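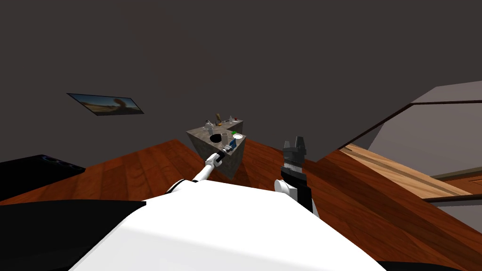 An L-shaped counter in gray stone, set on a reddish-brown plank floor.

Anyone who has been meaning to do something about a tired kitchen, and has been meaning to for longer than they'd like to admit, may want to keep Wednesday evening free. The Coelho Home Fair returns to the Enport Hall this February, and it opens with a free talk on planning a remodel without losing your savings or your good mood.

The speaker is Valter Torres, who has been fitting kitchens in town for 24 years and still enjoys being asked which way a cupboard door should swing. He will cover floors, lighting and counters, including the old question of stone or wood – a subject on which he has been known to go well past his allotted time.

"People fall in love with a slab in the showroom and then find it won't go up their stairs," Torres said. "Measure the stairs first, please. Then come and see me, and bring the measurements with you."

The talk starts at 7 p.m. and there are 60 seats, with coffee and almond cake from the Prollanus bakery beforehand. Twelve local firms will have tables in the main hall, among them Zisico, the tile shop on the square, which is bringing its box of odd ends for anyone patching a backsplash. Doors open at 6, and parking behind the hall is free all evening.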